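28 December 2012
Whitcombe bench, humidity chamber 2

Carton compression, series B. Conditioned overnight at the damp setting, then straight to the platen. Chamber log shows one excursion during the defrost cycle, short, inside tolerance. Left it in.

Top-to-bottom load, Haveck board, peak 3,417 N on the best sample. Failure started at the corner opposite the glue joint, same as the September set. Drerndale board not run yet. Coralie has the blanks and wants the score depth checked before they go in. 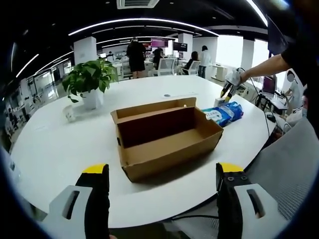
Load cell zero drifted up to 6 N between the first and last samples. Re-zeroed after each one from then on. Annelies thinks it's the cable, I think it's the amplifier warming up. Swap the cable first, it's cheaper.

Platen speed was set wrong for sample 17 (left over from Darcy's foam work). Struck from the table. Raw file kept, marked VOID.

Stacking creep: rig 1 still running, 253 hours on the counter. Deflection curve has flattened. Don't move the dial gauge. Don't lean on the bench either.

Flap score, hand check. Flaps open past vertical without cracking the liner on the Haveck stock. Fold direction matters more than I assumed: across the flutes the crease is clean, along them it wanders. Need a proper torque figure for this, the spring balance is too coarse.

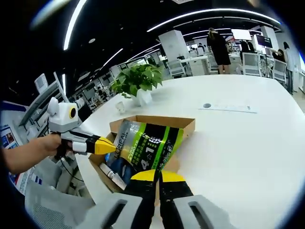

Photo: Precious Sibiya / Flerel packaging lab

Moisture by oven method agrees with the meter on the outer liner, reads higher on the full board. Expected, the meter only sees the surface. Use oven values in the report and drop the meter column.

To do:
New cable for load cell
Ask Ashton Hapeta for the old platen calibration sheet
Score depth, Drerndale blanks
Refill desiccator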